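Open Day at Cloravside: The Gallery

Posted November 7, 2025

Cloravside opened its doors to the public again, and the public came, mostly for the parking. I drove over with low expectations and a full thermos. The building used to belong to Hinrichs, and the signs in the stairwell still say so, with an arrow that leads to a locked door. Once you find the right floor you get a name sticker, a cookie and a leaflet of 11 pages, of which I read 3.

Most of the crowd went straight to Pedus, the big palletizing cell, which was down for maintenance and had a very nice banner. That left plenty of elbow room at the Clodeline table, where a pair of robot arms had been given a canvas tote bag and a lot of chunky pastel blocks. I stayed there far longer than I meant to. I have watched forklifts in my time, and welding, and once a machine that folded napkins. None of them had strawberry wallpaper.

One gripper at the bag, one down among the blocks. I have had coworkers with a less sensible division of labor.
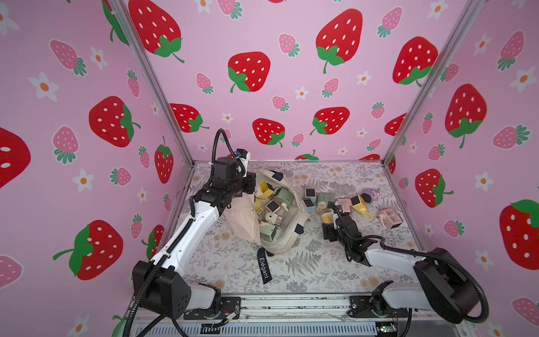

Frauke Brinkmann: I was there in the afternoon and I think you're being a little hard on it. My son and I watched until they asked us to let other people have a turn. What I wanted to know was what happens when you swap the tote for something stiffer, like a cardboard box. The answer I got was "come back in April," so I suppose we will.

I put the same question to the man at the table and got April too, so at least they are consistent. He was more talkative on the subject of bags. A box keeps its shape while you work on it, he said, but a soft bag folds and sags and moves its own opening, and the arm has to deal with whatever it finds. I told him that was also my experience at the supermarket. He had heard that one before.

The leaflet says the team's goal is 1000 practice runs with the bag, and that they had done 296 by the time it went to the printer. I asked if the open day counted toward the total. He said it depended on how the open day went.

Tote upright, blocks packed in tight, a gripper on either side. It's neater than anything I have ever carried out of a store.

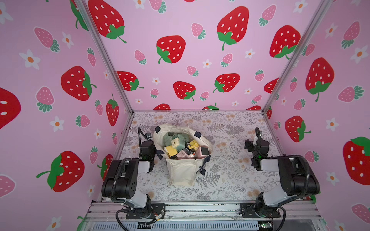 By then the cookies had run out, and the crowd thinned in a way I don't believe was a coincidence. I went back past Pedus, where two people were taking selfies with the banner, and tried the Hinrichs door once more on my way down. Still locked.

The next open day is planned for April. Admission is free, the parking is good, and the coffee comes from a machine by the elevator that takes coins only. Bring a thermos.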